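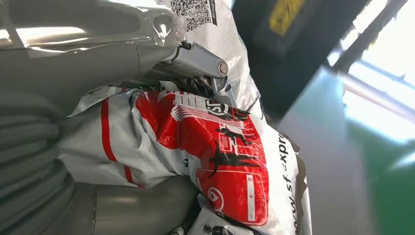 Cell 2, SF Express mailer in the finger linkage

Griltex_tom
Posted March 5, 2022

Looking for setup advice on a pick cell handling plastic mailers and folded sheet goods. Single arm, linkage-type fingers, clear film over the gripper body. Controller is a Kouris. Grip force is at 27 percent of range, jaw timeout 382 ms. Mailers are acceptable. Woven tarp is the problem: the fabric works its way into the linkage and the jaw position reads short of closed. We logged 536 timeout faults over the last 1390 cycles, nearly all on tarp.

arnar_maint
Raise the timeout first. 382 ms is short if the fingers have to compress a fold. Then re-teach the closed position with one layer of the material in the jaws.

mbwambo_m
Disagree. A longer timeout hides the fault. If fabric is in the joints, the jaw will stop early however long you wait. Check the approach angle and the pick depth before touching the controller.

Griltex_tom
Approach is tilted, not vertical. It was taught that way to keep the forearm clear of the fixture on the left. Depth was taught on mailers and never changed.
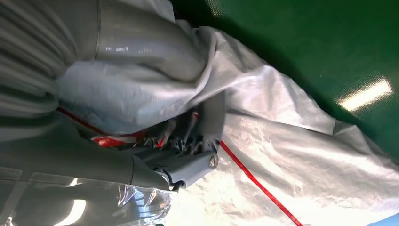
So on tarp the fingertip goes in past the surface and the folds come up around the joints. The edge strip is the worst of it. It is stiffer than the weave and twists when the linkage closes on it.

mbwambo_m
Then make a separate recipe for tarp. Pick on the weave, away from the strip, and cut the depth until only the tip is in the material.

arnar_maint
Fine, but I would still re-teach closed. Our Duvotley line had the same reading with clean joints, and it was the reference. Also pull the cover back and look at the pivot screws. Loose sleeve will bunch and get into the linkage too.

Halima Mwaipopo
Lock out before you put fingers in there. Clear threads with a plastic pick, no blade near the film. Retorque the screws to the gripper manual.

Griltex_tom
Separate recipe is written, depth reduced. Timeout left alone for now. Will re-teach closed at the next stop and post the fault count.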